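Irnley choir for spinal injury patients to sing at Conow

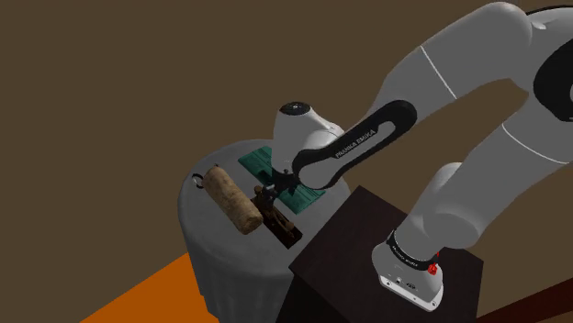 A robot arm reaches over a grey bin.

A choir made up of people recovering from spinal injuries will give its first full concert in August, at the parish church in Conow.

The Irnley Singers began as a weekly half hour of hymns in the day room of the Irnley rehabilitation unit. It now has 47 members, most of them former patients who come back in the evening to rehearse. A few family members and three of the nursing staff also sing.

Breathing exercises are part of the usual treatment for people whose chest muscles have been weakened by injury. The unit's chaplain suggested singing as an extra, and the first meetings drew only five people. Sheet music was lent by the Methodist church in Jaston, which still provides the pianist.

The programme for Conow is mainly gospel songs and older hymns, with two pieces written by members. One of them, Morning on the Bañez Road, was worked out line by line on a ward over one winter by a woman who was then unable to hold a pen. A friend wrote the words down for her. She will sing the second verse herself.

Entry is free, with a collection for the unit's minibus fund. The fund has reached 1,302 pounds and needs 3,000 by the end of the year to pay for a second wheelchair lift. At present the bus can carry two wheelchairs at a time, so getting the choir to an outside concert takes several trips - the Conow date was moved to the afternoon for this reason.

The choir recorded six songs last spring, and nearly 4,000 people have listened to them on the unit's website. Letters have come in from patients in other hospitals, some asking for the words and music, and copies are sent out without charge.

The concert starts at 3pm and doors open at 2.15pm. There is level access from the car park, and spaces by the north door are being kept for blue badge holders. Tea will be served in the church hall afterwards.

New members are welcome, and no singing experience is needed. Rehearsals are at 6.30pm in the day room at Irnley.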